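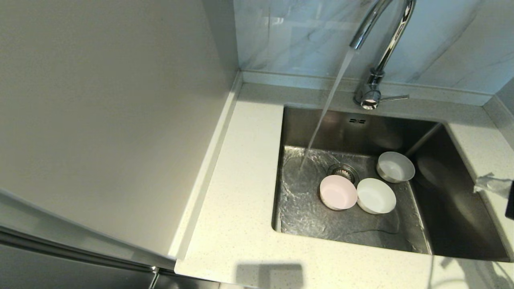
Search products Enter keyword or part number Go

Ritidau 388 Phono Preamplifier

The Ritidau 388 is a stand-alone phono stage for moving magnet and moving coil cartridges. It goes between the turntable and any line input on your amplifier or receiver. If your amplifier has a phono socket of its own, leave that unused and connect the 388 to AUX, CD or TAPE.

There are two pairs of inputs on the back, one for each cartridge type, so you can leave two turntables connected and change over with the switch on the front. Only one input is live at a time. The earth post is shared and takes a spade or bare wire.

Loading for moving coil is set with small switches under the lid. It leaves us set to 100 ohms, which suits most low output cartridges. Unplug the unit before you take the lid off. Moving magnet loading is fixed at 47k.

The power supply is in a separate box on a one metre lead. Keep it away from the turntable, and don't stack it on top of the 388. A lower shelf is fine. If you hear hum, move the supply first, then check the earth wire, then try swapping the interconnects.

The valve version (708) has the same inputs and the same case, with a pair of double triodes in the output stage. It needs a minute to warm up and stays muted until then. Fermín Figueroa matches the valves here before they are fitted. Replacement pairs are kept in stock, and you can fit them yourself.

Which one to buy depends mostly on what it feeds. The 388 will drive long cables and is happy with a receiver. The 708 prefers a short run into an amplifier with a high input impedance. We use the 708 with the Faketti integrated in our own listening room and the two get on well. With the older Pavlović receivers, get the 388.

Prices
388, silver or black: £900
708, silver or black: £1,696
Both include the power supply and its lead. Interconnects are not included.

Units are built to order, and current orders will go out in October. To trade in an older Ritidau phono stage, send the serial number to Estela Cisternas in sales and she will reply with a figure. Repairs, including out of warranty ones, go to Javiera Villalba at the workshop.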